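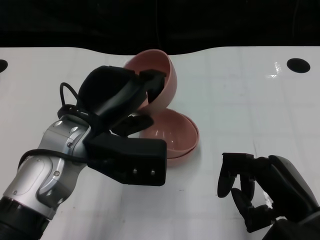
What can you do with a plastic ball that comes apart into two halves?
Use each half as a scoop, a bowl, a mold or a cover, and the pair as a container that a child or an older hand can learn to open and close.

SPEAKER NOTES
Two Halves: Low-Cost Materials for the Activity Table
Felista Nyaga
Spring staff day, Friday, March 6, 2026

Before starting
Put one closed ball at each seat. Don't say what it's for. Give people a minute to handle it while the late ones come in.
Rasha has the spare tray and the sign-in sheet. Phones off.

1. Opening (3 min)
Say who I am. Eleven years in activity rooms, first with preschoolers, now mostly with adults after a stroke or a hand injury.
The talk is about one object. We have a closet full of expensive kits and I keep reaching for the two-part balls.
Ask for hands: who has opened theirs already? Who opened it without looking?
Thank Zoi Kouris for the loan of the room.

2. What opening asks of the hands (7 min)
One hand holds, the other lifts or twists. The two hands have to do different jobs at the same time. Many of our people can do the same thing with both hands long before they can do this.
Three common ways to open it:
Pull straight apart. Needs the most strength.
Twist, then pull. Easier if the fit is tight, harder if the wrist is stiff.
Set it on the table, hold the bottom, tip the top up from one side. Least strength. I start almost everyone here.
Demonstrate the third way slowly. Do it again with the left hand.
Point out that the bottom half wants to roll once the top is off. Damp cloth or a ring of rolled towel under it. A smooth tabletop is the worst surface for a beginner and a good one for somebody who is ready for more.

3. Closing is a separate skill (6 min)
Don't treat it as opening in reverse. The rims have to line up, and the top half hides the place you are trying to look at.
Cue I use: "Feel for the edge." Leave out "push" until the edges have met.
If they press too early the rim rides up on one side. Let them find it. Wait five seconds before helping.
Story: Mwanahawa's group at the Trumar Street center. A man who opened the ball on his first day took until his fourth week to close it. He practiced with it in his coat pocket on the bus. (Keep this short. It ran long last time.)

4. Things to put inside (5 min)
Dry rice, a folded sock, a bell, a slip of paper with a word on it.
Quiet things first, noisy things later.
For children under three, nothing small. Repeat this. Put the slide back up if anyone is taking notes.
Paper slips work well with adults. Each person opens one, reads it out, closes it again and passes it on. It gives a reason to close it.

5. Using the halves on their own (6 min)
Scooping: hold the half by its outside, open side up, and move dry beans from one tub to another.
Covering: open side down over a small object. Good for "which one is it under?"
Molding: damp sand or salt dough. Brush the inside with a little oil first.
Sorting: open side up, one for each kind of thing. Works with buttons, coins, screws.
Pass around the salt dough piece Faith Mfinanga made. Ask for it back at the end.

6. Choosing and buying (4 min)
Matte plastic is easier to grip than shiny.
A thick rim holds up. Thin rims crack at the seam and the crack can pinch skin.
Solid colors that stand out from the table. Pale ones get lost on a white top.
Our last order was 200 balls, shared between the sites. After one year 173 were still usable. Most of the losses were single halves that went missing, so keep odd halves for scooping.
Two sizes are enough. The larger for children and for weak grip, the smaller for finger work.

7. Cleaning and storage (2 min)
Open, wash in warm soapy water, rinse, dry open. Closing them damp gives you a smell.
Store halves nested in stacks, one bin per color. Up to 40 pairs fit in the flat Studeck bin.

8. Table practice (10 min)
Pairs. One person opens and closes with the non-dominant hand, the other gives cues only. Swap after four minutes.
Walk the room. Watch for people taking over with their own hands. I still do this myself.
Then ask: what did your partner say that helped? Take three or four answers, write them on the board.

If time is short, drop section 5 except scooping.

Questions I usually get
Eggs or balls? Eggs roll less but are harder to line up if the shape isn't even all the way around.
Wooden ones? Nice to hold. They swell when washed.
Can people take one home? Yes. Write it in the book.

Collect the trays. Give Rasha Twal the sign-in sheet. Get Faith's dough piece back.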